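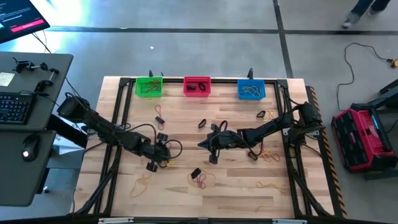
온베르그(Onberg) 호로파 씨앗 & 회향 식후차

식사를 마치고 나서도 한참 동안 속이 묵직하게 남아 있는 날이 있지요. 특히 기름진 음식을 늦은 시간에 드셨거나, 바쁜 점심시간에 급하게 한 그릇을 비우고 다시 자리에 앉으신 날이면 더욱 그러실 거예요. 온베르그 식후차는 그런 날 커피 대신 한 잔 편안하게 드시라고 만든 블렌드입니다. 호로파 씨앗을 약한 불에 천천히 볶아 고소한 맛을 먼저 내고, 회향과 캐러웨이, 말린 레몬밤을 더해 끝맛을 산뜻하게 정리했습니다.

처음 배합을 잡은 분은 허브 블렌더 가에탕 두셋(Gaétan Doucette) 님입니다. 원래는 회향이 훨씬 강한 차였는데, 저희 입맛에는 향이 조금 앞선다 싶어 여러 번 의견을 주고받으며 비율을 낮췄어요. 대신 볶은 호로파를 늘렸더니 보리차나 둥굴레차에 익숙하신 분들도 어색하지 않게 드실 수 있는 맛이 되었습니다. 저희 어머니도 처음에는 “무슨 서양 약초 냄새냐” 하시더니 지금은 보온병에 담아 산에 가져가신답니다!

이런 분들께 권해 드려요

저녁 이후에는 카페인을 피하고 싶으신 분, 단맛 나는 음료를 조금씩 줄여 보고 싶으신 분, 그리고 허브차는 좋은데 민트는 너무 화하다고 느끼셨던 분들께 잘 맞습니다. 찻잎이 들어가지 않아 카페인 걱정 없이 드실 수 있고, 설탕이나 향료도 넣지 않았습니다. 은은한 단맛은 모두 회향에서 나는 것이에요.

맛있게 우리는 법

티백 하나에 뜨거운 물 200ml를 붓고 뚜껑을 덮어 5분 정도 두세요. 호로파는 씨앗이라 잎차보다 천천히 우러나니 조금 느긋하게 기다려 주시면 좋습니다. 진하게 드시고 싶으면 8분까지 두셔도 되는데, 그 이상은 끝에 쌉쌀한 맛이 올라올 수 있어요. 여름에는 티백 두 개를 진하게 우려 얼음 위에 부어 드셔도 맛있고, 얇게 썬 생강 한 쪽을 띄우면 향이 또 달라집니다. 우유와는 의외로 잘 어울리니(저는 귀리 음료 쪽을 더 좋아합니다만) 한번 시도해 보세요.

제품 정보

제품명: 온베르그 호로파 씨앗 & 회향 식후차
식품 유형: 침출차
구성: 티백 35개입
원재료: 볶은 호로파 씨앗, 회향 씨앗, 캐러웨이 씨앗, 레몬밤 잎
보관 방법: 직사광선과 습기를 피해 서늘한 곳에 밀폐 보관
개봉 후: 90일 안에 드시기를 권합니다

드시기 전에 확인해 주세요

본 제품은 일반 식품이며 질병의 예방이나 치료를 위한 의약품이 아닙니다. 임신 중이거나 수유 중이신 분, 혈당 조절제나 혈액 응고와 관련된 약을 드시는 분은 먼저 의사 또는 약사와 상담해 주세요. 호로파는 콩과 식물이므로 땅콩이나 병아리콩에 알레르기가 있으신 분은 드시지 않는 것이 좋습니다. 미나리과 식물에 예민하신 분도 원재료를 꼭 확인해 주시고요.

배송 및 교환

평일 오후 2시 이전 주문은 당일 발송됩니다. 미개봉 제품은 받으신 날부터 7일 이내에 교환이나 반품이 가능하며, 포장이 터졌거나 티백이 젖어서 도착한 경우에는 사진과 함께 고객센터 게시판에 남겨 주시면 새 제품으로 다시 보내 드립니다. 선물 포장은 주문서의 요청란에 적어 주세요.

함께 보시면 좋은 제품

스케쿰(Skekum) 민들레 뿌리차 티백
탕(Tang) 말린 생강 슬라이스 100g
도르나트덴(Dornatden) 뚜껑 달린 유리 머그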